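Kapitel 4
Ordnung als Versprechen

Kaum ein Ratgeber zur Arbeitsorganisation kommt ohne die Behauptung aus, ein aufgeräumter Arbeitsplatz mache produktiver. Belege werden selten genannt. Wo sie genannt werden, stammen sie oft aus Befragungen, in denen Beschäftigte ihre eigene Leistung einschätzen sollten. Was damit gemessen wird, ist zunächst Zufriedenheit.

Ein bekannter Fall ist die Umstellung bei Clerko in Medden. Die Beraterin Jadwiga Jakubowski ließ dort 142 Arbeitsplätze nach einheitlichem Plan einrichten und meldete nach vier Wochen kürzere Suchzeiten. Eine Vergleichsgruppe gab es nicht. Laur und Pavlović wiesen später darauf hin, dass im selben Zeitraum zwei Abteilungen zusammengelegt worden waren. 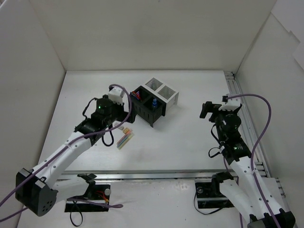

Abb. 4.2: Weiße Arbeitsfläche mit Gegenständen und Aufbewahrungsbehältern, von oben gesehen.

Schwierig ist schon der Begriff. Was dem einen als Unordnung gilt, kann für die andere ein brauchbares Ablagesystem sein. Wer nur zählt, wie viele Dinge auf einem Tisch liegen, erfährt wenig darüber, wie schnell sie gefunden werden.

Das Kapitel behandelt zuerst die Messung von Suchzeiten und danach die Einwände von Kalniņš gegen die Clerko-Auswertung. Die Aufgaben am Schluss setzen Kapitel 2 voraus.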